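Offene Tür im Greiferlabor: ein Nachmittag bei Hidard in Butt

Eigentlich wollte ich nur kurz vorbeischauen, am Ende waren es sechs Stunden, und ich hätte gern noch eine drangehängt! Hidard hatte im November zum Tag der offenen Tür nach Butt eingeladen, Thema: Greifer vergleichen, und zwar zum Mitmachen. Ich programmiere beruflich Pick-and-Place-Zellen für Verpackungslinien und kenne das Geschäft vor allem mit Sauggreifern. Entsprechend neugierig war ich auf alles, was Finger hat.

Los ging es um 10 Uhr in der kleinen Halle mit Kaffee und zwei Tischen voller Greifer zum Anfassen. Links ein Parallelgreifer von Bramon, schwer, steif, mit geschliffenen Backen. Rechts der neue Gelenkfingergreifer von Taltton, und der hat mich sofort gepackt (Entschuldigung). Man darf die Finger von Hand auseinanderdrücken und spürt, wie die Kinematik nachgibt und sich an ein krummes Teil anlegt. Der Bramon macht das nicht, dafür wiederholt er seine Position so stur, dass man ihm jede Leiterplatte anvertrauen würde.

Wir durften in Gruppen zu je 12 Leuten an die Zelle. Aufgabe: 20 Teile aus einer Kiste holen und ablegen, erst mit dem einen, dann mit dem anderen Greifer. Bei den kantigen Teilen war der Bramon vorn. Bei den runden und den schiefen hat der Taltton ihn stehen lassen, vor allem wenn ich als Laie den Greifpunkt ungenau gesetzt hatte. Was mir an ihm weniger gefällt: Die Finger bauen breit. Steht ein Teil dicht an einer Wand, kommt man von der Seite kaum heran und muss den Anfahrweg umplanen. Dazu hätte ich im Datenblatt gern eine ordentliche Zeichnung mit Störkontur, die fehlt bisher.

Spannend fand ich den Steuerungsteil. Hidard lässt beide Greifer über dieselbe Schnittstelle laufen, ein Wechsel kostet im Programm nur zwei Zeilen. Das habe ich zu Hause schon anders erlebt, mit eigenem Treiber, eigener Fehlerliste und einem Handbuch, das nur der Vertrieb verschicken darf. Die Kraftvorgabe läuft beim Taltton noch in Prozent, eine Angabe in Newton soll kommen. Bitte bald!

Nach der Mittagspause (Kartoffelsuppe, sehr gut) dann der Simulationsraum, und da bin ich hängen geblieben. Hidard baut Greifversuche erst am Rechner auf, mit einem kompletten virtuellen Zimmer drumherum, und probiert dort Arm, Greifer und Kamerapositionen durch. Man sitzt vor dem Monitor, schaltet zwischen den Ansichten um und merkt ganz schnell, wie unterschiedlich viel eine Kamera taugt. Der Blick von weit hinten zeigt, ob der Arm überhaupt Platz hat, die Wohnzimmermöbel eingeschlossen. Für die Frage, wo der Finger sitzt, ist er mir zu grob. Der Blick dicht am Greifer zeigt die Finger wunderbar – und verdeckt dafür halb, was darunter liegt. Eine Ansicht von der Seite des Arms liegt irgendwo dazwischen, und mit der bin ich am liebsten gefahren.

Ich durfte selbst ein paar Anfahrten setzen. Mein Ziel war der offene Karton auf dem Tisch, und mit dessen abstehenden Klappen hatte ich gut zu tun. In der Nahansicht allein hätte ich das nie sauber hinbekommen, mit zwei Ansichten nebeneinander ging es. Bei uns in der Firma hängt bisher genau eine Kamera über der Zelle. Das werde ich ansprechen.

Ein bisschen kritisch darf man auch sein: Reibung und weiche Materialien sind in der Simulation noch so eine Sache. Pappe gibt nach, wenn man draufdrückt, und ob der Rechner das so trifft wie die Kiste in der Halle, konnte mir an dem Nachmittag keiner mit Messwerten belegen. Die Leute dort haben das offen gesagt, das fand ich sympathisch. Im Frühjahr soll es einen zweiten Termin geben, dann mit Vergleichsläufen am echten Arm. Ich habe mich gleich in die Liste eingetragen.

Wer hinfahren will: Parkplätze gibt es hinter der Halle, die Zufahrt ist schlecht ausgeschildert, also lieber zu früh abbiegen als zu spät. 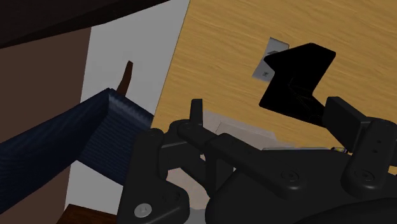
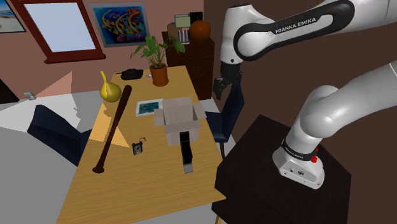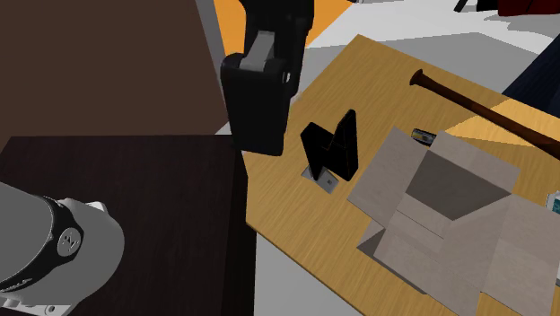 Drei Ansichten aus der Simulation bei Hidard, in der Mitte mit dem Franka-Arm rechts neben dem Tisch.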